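# Broden gegen Brevis: Wir testen wieder Greifer in der Simulationsküche

08.05.2020 – Nach ein paar ziemlich zähen Wochen gibt es endlich wieder etwas aus unserer Simulationsecke zu berichten, und ich freue mich gerade wie ein Schneekönig!

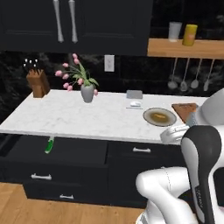
Seit Februar vergleichen wir nämlich zwei Greifermodelle am selben virtuellen Arm, und jetzt liegt die erste komplette Testreihe vor. Auf der einen Seite steht Broden, unser älteres Modell, das viele von euch noch aus den Regalversuchen kennen. Auf der anderen Brevis, das Vilho Toivonen über den Winter neu aufgebaut hat (inklusive einer Kontaktberechnung, an der er sich fast die Zähne ausgebissen hätte). Die Küche ist für beide dieselbe, die Aufgaben auch: etwas von der Arbeitsplatte nehmen, an einer anderen Stelle wieder absetzen, eine Schublade am Griff zuziehen oder aufmachen. Klingt nach Kinderkram. Ist es leider überhaupt nicht.

Insgesamt haben wir 2573 Durchläufe gerechnet, und 1633 davon gelten nach unseren Regeln als geschafft. Als geschafft zählt ein Durchlauf nur, wenn der Gegenstand am Ziel steht und unterwegs nichts umgefallen ist. Hanne Seppälä hat auf dieser strengen Auslegung bestanden, und ich habe anfangs ordentlich gemurrt. Inzwischen gebe ich ihr recht, denn bei den ersten Läufen sah vieles auf den Kurven prima aus, während im virtuellen Raum ständig irgendwas von der Platte kullerte.

Wer liegt nun vorn? Bei flachen Sachen ganz klar Brevis. Der Greifer fährt ruhiger an und rutscht beim Zufassen viel seltener weg, gerade dicht an der Kante der Arbeitsplatte. Bei den Schubladengriffen hat mich dagegen Broden überrascht. Die schmalen Griffe bekommt das alte Modell einfach zuverlässiger zu fassen, und Vilho rätselt noch, woran das liegt. Er tippt auf die Reibungswerte, ich tippe auf den Anfahrwinkel – um eine Runde Kaffee haben wir schon gewettet.

Ein Wort noch zum Regler, weil Kosmas Papadakis mich darum gebeten hat: Beide Greifer liefen mit Winura 2, also mit der Version, die den Arm vor dem Kontakt sanft abbremst. Mit der alten Version hatten wir in engen Ecken ein hässliches Zittern in den Gelenken, und das wollten wir nicht mit in den Vergleich schleppen. Die Läufe dauern dadurch länger, was mich beim Zuschauen wahnsinnig macht, aber die Auswertung ist um Welten sauberer!

Weiter geht es mit den Kameras. Bisher haben wir nur mit einem festen Blickpunkt gearbeitet, und in der nächsten Reihe kommen 3 Positionen dazu, eine davon direkt am Handgelenk. Lenni Rissanen baut die Aufhängungen gerade ins Modell ein und schickt mir zu den unmöglichsten Uhrzeiten Testbilder (danke, Lenni, mein Handy ist nachts jetzt stumm). Ich bin vor allem neugierig, ob Broden mit Handgelenkkamera bei den flachen Teilen aufholt.

Die Protokolle beider Modelle liegen ab sofort im Projektordner unter »Räsänen«, sortiert nach Greifer und Aufgabe. Wer eigene Aufgaben vorschlagen möchte, schreibt am besten direkt an Hanne, sie sammelt die Liste für die Kamerareihe. Bitte schreibt dazu, was genau als geschafft gelten soll, sonst kommt garantiert eine Rückfrage.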